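Folding of clothes

Folding of clothes is the household work in which washed and dried garments are brought to a flat, regular shape, so that they take less place in a drawer or on a shelf. It is usually done on a table or a bed. The order of folds depends on the garment and on the habits of the house.

Thick fabrics

Twill fabrics, among them denim, have fine diagonal lines on the surface. They are stiffer than knitted ones and keep a crease for a long time. The seams, often sewn with two parallel rows of stitches, serve as a guide: the cloth is smoothed along the seam before the first fold is made. 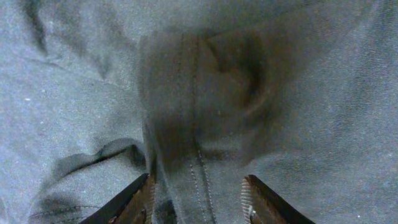

Grey twill-textured fabric with a double-stitched seam.

Trousers are normally folded in half lengthwise, leg on leg, and after that two times across. In the handbook of the Litlow household school (March edition, 500 pages) the seven basic folds are given, and trousers come as the first of them.

Stacking

Folded pieces are laid one on another in a stack. The wider pieces are placed lower and the smaller ones on the top. T-shirts are folded into a rectangle, with the sleeves turned to the back; a printed front can be left outside, which makes the shirt easier to find. Many households make a separate stack for each person, others sort by the kind of garment.
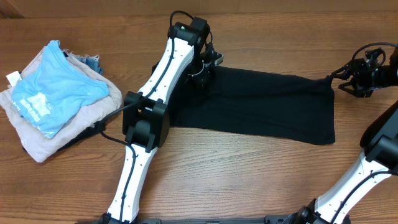
Grażyna Pawłowska disagrees with the rule of wider pieces below. In her opinion a stack should follow the order of wearing, because otherwise it is pulled apart on the first morning. Barbara Lis answered in the Pratmont bulletin of May 2019 that this is true only for high stacks, and advised to keep no more than seven pieces in one.

See also: Ironing; Wardrobe; Laundry symbols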